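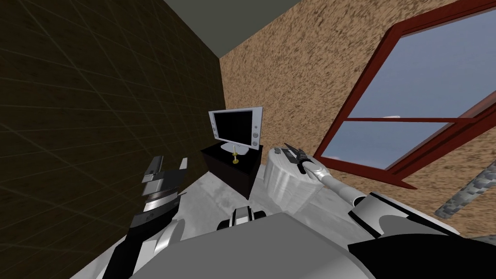 The housekeeping department at Candavwood employs 29 people, and until last December every one of them worked on foot. The residence in Carneck now assigns part of its room preparation to two-armed robots, which are taught each task in a simulated room before they attempt it in a furnished one.

Mereana Pearce, who directs the department, said the change was discussed with employees for five months. No positions were removed. Sixteen attendants moved to shorter shifts at the same pay, and two became trainers.

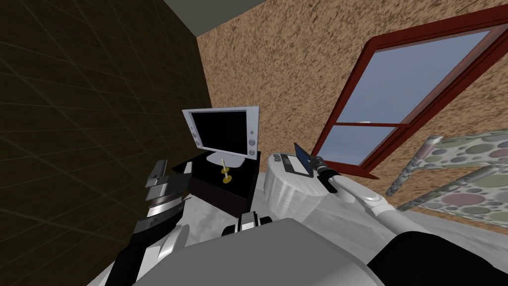 Training takes up most of the day for Tegan Te Moana, formerly a floor attendant. She reviews each simulated run and marks the points at which an experienced worker would have acted differently. Small items require the most attention. A dark blue device about the size of a phone, held in the right gripper near a window, has to be set down without disturbing the candlestick in front of the monitor. "I did that for years and never had to put it into words," she said.

Her colleague Clem Lockyer was less certain of the benefits. He misses working in pairs, and he has asked that trainers spend part of each week on the floors. Management has agreed to the request.
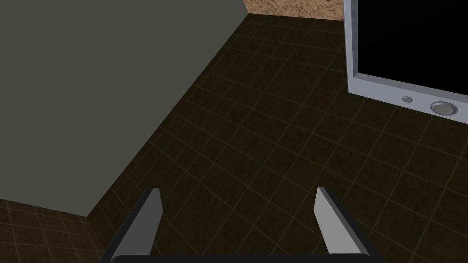 What the Staff Asked For

Employees submitted their terms in writing through Manaia Paewai, their elected representative. They asked that no robot enter an occupied room, that run records not be used to judge individual workers, and that trainers receive a higher grade. The first two terms are in force. The third remains under review at Hitbridge, the parent company, where Yakubu Anozie is responsible for pay scales.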